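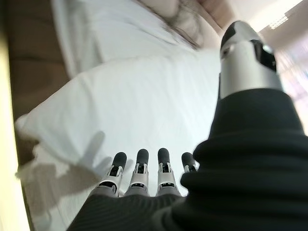 Melati Nugroho wanted to know why we bother with the wrist view at all, if the head camera already sees the whole bed. It is a fair question, and most of this session is an answer to it. Her second point, that two views double the ways a policy can go wrong, comes back in section 3.

Session notes, 5 April 2024
Two-view policies for cloth and bedding
Notes by Nabila Ong, with corrections from Yoga Ismail

1. The problem
A bed is a bad object for a robot. It has no fixed shape, most of it is one color, and the part you want to hold is often a thin edge. Classical grasp planning wants a model of the object. For a sheet we don't have one, so we learn from demonstrations instead.

Our policy takes the head view, the wrist views and the joint angles, and predicts a short chunk of motion. It runs the first part of the chunk, looks again, and predicts a new one.

2. What each view gives
The head view gives context: where the bed is, which way it lies relative to the body, what the other arm is doing. It is weak close to contact. When the hand closes on a sheet, the hand itself often hides the place that matters.

The wrist view has the opposite problem. It shows fingertips and fabric at close range, and very little about where the hand is in the room. White cloth also gives it few features to work with. Shadows and creases carry a lot of the signal -- keep this in mind when you choose your image augmentations. Heavy brightness jitter can wipe out both.
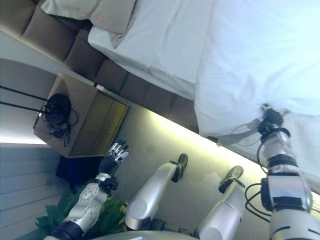
Fusion in our baseline is simple. Each view goes through its own encoder, the tokens are joined, and one transformer reads them all. We tried sharing a single encoder across views and dropped it after the Kusuma set, where it did worse on edge grasps.

3. Result
The training set has 384 demonstrations. We tested 66 starts per condition, all with the same sheet. Removing the wrist views hurt grasping most. Removing the head view hurt the approach, and the hand often stopped short of the bed.

On Melati's point: we did see the policy lean on one view and ignore the other. Dropping a random view during training helped. Hülya Işık has the ablation tables, and the longer run with over 1,000 demonstrations is due in December.

4. For next time
Read the Lindholm notes on action chunking, sections 1 and 2. Write half a page on how you would test whether a policy is using the wrist view. Send it to Zahira Wattimena before class.

Search these notes Go

Related
Grasping thin edges
Action chunking: the Lindholm notes
Camera placement on the Jetia arm
Collecting demonstrations by teleoperation

Contact the course staff | Copyright Adside Robotics Course | Back to top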